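How to apply for a PhD spot in computational neuroscience (the short version)

Last updated January 2021

Deadlines are coming up so I'm typing this fast. Notes from both sides of the process: I applied to a pile of programs, got into one, and have since helped read applications for the Budus graduate program. We had 194 last round. Most of them were fine. Fine doesn't get an interview.

Before you write anything

Read the ad twice. Second time with a pen. Circle every thing they ask you to send. You'd be amazed how many people skip one.

Check whether it's a position in one lab or a program with rotations. Totally different letter. One lab = write to that lab's questions. Program = name two or three groups and say what you'd do in each.

Check the funding line. "Funded" can mean three years, four years, or one year and then we'll see. If it isn't stated, ask. It is not rude.

Make an account on the portal now, even if you have nothing to upload. Skovik (which half the programs seem to use) takes a day to send the confirmation link and it goes to spam. Ask me how I know.

The email to the lab

Not always needed. If the ad says "informal inquiries welcome," send one. Keep it under 100 words. Who you are, what you've done, one real question about their work, CV attached. Done.

Don't paste their abstract back at them. Don't say you have been fascinated by the brain since childhood. Put the lab name in the subject line, and check it's the right lab. Copy-paste errors happen every single round.

No reply after two weeks? One follow up. Then apply anyway. Silence usualy means a full inbox.

The CV

2 pages max. Education, research, coding, then everything else. Under each project, one line on what YOU did. "Worked on place cells" tells me nothing. "Fit a rate model to hippocampal recordings, wrote the fitting code in Python" tells me a lot.

List the languages and tools you can use without looking up the syntax every line. Leave out the progress bars. Please. What does four out of five dots of MATLAB mean.

Code online? Link it. Clean up the README first. One small tidy repo beats a dozen forks you never touched.
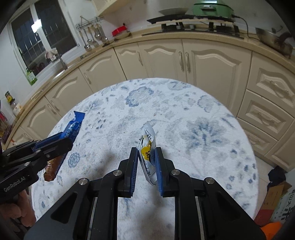
Snack packets at the round table.

The statement

Usually 4000 characters, and on Skovik that includes spaces. Write it somewhere else, count it there, paste it in. The box cuts the end off without telling you.

Order that works for me:

First paragraph, the question you care about. Specific. "How do networks keep a memory stable when the synapses keep changing" is a question. "How the brain works" is not.

Second, the project that taught you the most. What you tried, what broke, what you did about it. A failed project is ok here if you can explain why it failed.

Third, a second project or a course, shorter. If you come from physics or CS, use this one to show you've opened a biology book. If you come from biology, show some math. A linear algebra class counts, a reading group counts too.

Fourth, why this place. Name a method or a recent paper and say what you'd want to do next with it. Two sentences is enough.

Cut the famous quotes. Cut any sentence which would also fit a chemistry application.

Letters of reference

Ask early. If the deadline is in December, ask in the fall. Ask it this way: "would you be able to write me a strong letter?" gives them a way out if the answer is no.

Then send one email with everything in it:
- list of programs, deadlines, links
- your CV and the draft statement
- a few lines on the work you did with them, they forget
- how the letter gets submitted (portal or email)

Remind them a week before. And again two days before. They expect it.

Pick people who watched you work. A thesis supervisor who can describe how you debug a simulation is worth more than a big name who gave you an A.

Keeping track

A spreadsheet is plenty. Columns: program, deadline, time zone (!!), documents, letters in yes/no, submitted yes/no. I used Dramivine for a while because it sends reminders but went back to the spreadsheet, too many clicks.

Save the PDF of everything you submit. You'll want to reread it the night before the interview and the portal might have locked you out by then.

Last checks before you hit submit

Open every PDF after uploading. Fonts break, equations turn into boxes.
File names: lastname_cv.pdf, not final_FINAL3.pdf.
Transcripts, both sides if there's a grading key on the back.
Lab name, again.
Submit the day before. The Negash portal went down on deadline night last year and the extension was only announced the next morning, so a lot of people lost sleep over it.

Interview notes are going in a separate page when I have time. Until then: prepare a ten minute talk on one project, and have a figure you can explain axis by axis.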